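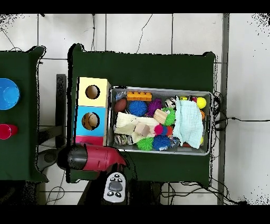
Photo: posted by Endier

Sorting toys back out of one big tray, what system do you use??
Posted by Endier, 2018-06-09

Ok quick one, writing this on my lunch. I do two afternoons a week with a mixed group of kids (youngest just turned two, oldest is in first grade) and our small toys have turned into one big pile. Everything lives in a metal tray now. Spiky balls, wood blocks, those big bricks with the studs, a little brown football, cloths all wadded up in between. It sits on the table next to the stacking boxes with the round holes and the kids are supposed to post the balls in there. What happens is they dig for the one thing they want and the rest ends up on the floor.

What I need:
- some way to sort this that a kid can help with
- cleaning. The spiky ones are lint magnets. Can they go in a dishwasher or do they go weird
- do the cloths belong in with the toys at all? Somebody before me put them in and I never asked

Budget is pretty much zero till August. I have shelf space, one low shelf and half of another. Don't have a closet. Also I've got 4 plastic shoe boxes with lids at home I could bring in, no idea if thats enough.

I tried sorting by color last fall, total mess, every second ball has more than one color on it and the kids argued about where it goes. By size was better but then the blocks were in with the small balls and it just looked like the same pile again only smaller.

Thanks in advance, will check back tonight

Kenen
Member, 2,219 posts

Sort by what it feels like. Seriously. Did this with my own group for years and it's the only one that stuck past a month.

Spiky stuff in one. Smooth and squishy balls in another. Hard things (blocks, bricks) in a third. Cloths in the last one. So your shoe boxes are plenty. Leave the lids at home, lids get lost or sat on.

The kids can do it with no reading and no colors. You hold something up, they squeeze it, they tell you where it goes. A two year old can do spiky / not spiky, trust me. The big ones will want to argue about the bricks because of the studs. Let them, then bricks go with hard.

How we run cleanup:
Tip the tray out on a blanket on the floor. Not on the table, they roll.
One kid per box if you have enough kids. If you don't, do the spiky box first, it's the easiest and the pile shrinks fast.
Cloths come out last, shake them because there's always something small rolled up in there.
Boxes back on the low shelf, tray goes back up empty.

Then next time you put out only one box worth, plus ONE odd thing from another box. That's enough for posting into the holes. When the whole collection is out they dig, when there's a small number of things they play. Took me way too long to figure out.
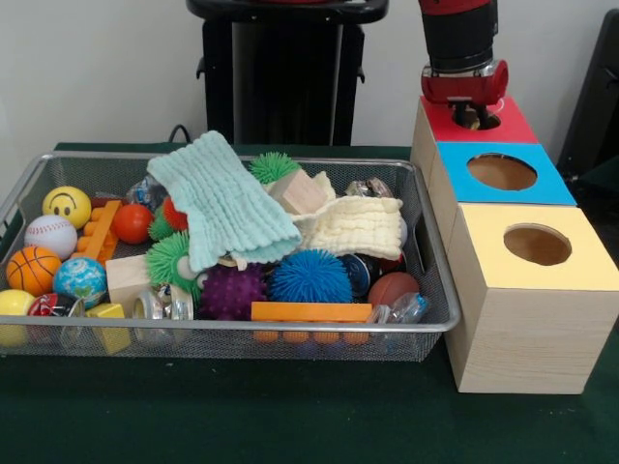
Other thing, if any of yours is in a mesh basket and not a solid tray, keep the mesh for the balls. Air gets in, so they dry in there after you wash them, and crumbs fall thru the bottom. Put a towel under it. Sports balls, the smiley kind, globe balls, all the foam type stuff I would keep away from long soaking though, foam holds water forever and then it smells. Wipe with a damp cloth, a bit of dish soap, wipe again, done.

Spiky rubbery ones - warm water in the sink, dish soap, old toothbrush down between the spikes. Lint comes off easier when they're wet. I wouldn't do the dishwasher unless the package says so. Mine went sticky on the top rack and stayed sticky.

Plain wood blocks, don't soak. Damp wipe and stand them somewhere to dry with space between.

Any bags or plastic wrappers still in the pile, pull those out first before anything else. With a two year old in the room I'd do that today.

Lui

just use ziplocs. one per kind and write on it w a sharpie

(big ones obviously. and keep them up high)

Hok-lam Tai
Member, 158 posts

Agree with most of what Kenen said, but I'd keep the cloths in. Mine get used more than the balls do. Hide a ball under a cloth, kid finds it, repeat until your arm falls off. A waffle knit one and a ribbed one feel totally different so they're toys too as far as a toddler is concerned. I'd fold them and lay them on top of whatever box is out that day. They go in the wash with the towels, no softener.

On the boxes with holes, check every ball against the hole before you put it out. If it's too big they will push and push and then cry. If it's really small it shouldn't be out with a two year old anyway. I keep a toilet paper tube in the drawer, anything that fits down the tube goes up on the high shelf til the little ones have gone home.

For labels I just tape one actual block, or a bit of cloth, to the front of the box. Works better than the pictures I printed, those got peeled off in a week. Packing tape, not the masking kind.

Endier

Ok wow thank you. Pulling the plastic out first thing. Going with the feel sorting, and the toilet paper tube is going in my bag right now.

Lui thanks but they'd be eating the bags lol

Will try the blanket thing next session. Sarkier if you're reading this, I still have your spare tape, bringing it back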